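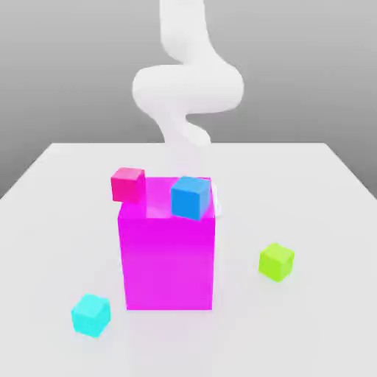

Setting Up and Looking After the Simulated Cell

Handout 4 – Robot Cells, Practical Part
Course staff: Vilja Lehtinen (lectures), Ilari Keskinen (lab)

Read this before the lab session. The work covers one cell only, the one we call Pimdale. It has a single arm, a table, a tall box and a set of small colored cubes. You will set it up from the start files, check it, break it in two known ways and put it right again. The same steps apply to the real cell in the second half of the course, with extra safety rules that are in Handout 6.

1. What is in the cell

The arm hangs over the table and works downward. The table is fixed and is never moved in software or by hand. Its top surface is height zero for everything else in the cell, so if the table height is wrong, every other height is wrong too.

The box is open at the top. Cubes may start on the table or on the rim of the box. A cube on the rim is the harder case. It has less surface under it and a small push from the side can send it into the box or onto the table.

The colors are there so that you can name a cube in the task file. They have no effect on weight or friction. All cubes share one set of physical values, kept in the file called blocks.

2. Starting the cell

Start Lultia first and wait for the status line to say ready. Then load the Pimdale start file. If you load the file before the status line changes, the arm will appear but will not take commands, and you will have to close the program and begin again.

Next:

Set the time step to 1000 steps per second.
Set the arm to its home position.
Let the cell run for 500 steps with no commands.
Check that no cube has moved.
Save the state under your own group name.

The run with no commands is the settling run. Cubes are placed slightly above the surface they will rest on, and they need a moment to drop. If you send the arm in before they settle, your start positions will differ from the ones in your log and the results can't be compared.

3. Checking the arm base

Most of the faults we see in student cells come from the base position. The arm base has three position values and three rotation values. Write them down before you change anything.

To check the base, move the tip to the test point over the middle of the table and lower it slowly to a height of 50 mm. Read the tip height from the panel, then read the distance from the tip to the table. The two values should agree. If they don't, correct the base height and repeat the check from home. Do not correct the table.

Do the same over each corner of the table. If the middle is right and the corners are wrong, the base is tilted. Correct one rotation value at a time and check all four corners again after each change.

4. Contact settings

Each object has two shapes: the one you see and the one used for contact. They are stored separately. An arm can look smooth on the screen and have a much simpler contact shape underneath, made of short straight pieces. Turn on the contact view from the display menu when you want to know what is touching what.

The box needs special care. Its contact shape must be built from a floor and separate walls. If someone exports it as one solid block, it will still look open from above, but nothing can go into it. A cube dropped over the opening will stop at the level of the rim. This is the first of the two faults you will be given.

The second fault is low friction on the rim. The cubes settle, then creep. The movement is too small to notice at normal speed, so use the position log and compare the first line after settling with the last line of the run.

5. Drawing settings

Transparency is set per object and per material. A part that is drawn pale or partly see-through still has its full contact shape unless contact has been switched off as well. Students often take a faded arm segment for one that can pass through the box. Check the contact view before you plan a path on that basis.

Blur and soft edges come from the drawing quality setting. Leave it on low while you work – it has no effect on the physics and the cell runs faster. Change it to high only for the pictures in your report.

6. Routine care

Files wear out in their own way. Names change, copies build up and someone edits the shared version. At the end of each session:

Return the arm to home and save.
Compare your blocks file with the shared one.
Write any changed value in the cell log, old value first.
Delete test states you don't need.
Close Lultia from the menu, not from the window.

Never edit the shared start file. If you find an error in it, write to Ilari Keskinen and give the line number.

7. Lab work

Work in pairs. Carry out sections 2 and 3, then load fault file A and fault file B. For each fault, write down what you saw, which check found it, what you changed and how you know the repair held. Run each repaired cell for 500 steps and attach the position log.

A repair that works only from one start state doesn't count. Load start state 19 as well, where the cubes are placed differently, and run it again.

Reports are one page per fault, plus logs. Hand them in to Vilja Lehtinen before the December break. The lab closes at 6 p.m. and saved states on the lab machines are cleared overnight, so copy yours before you leave.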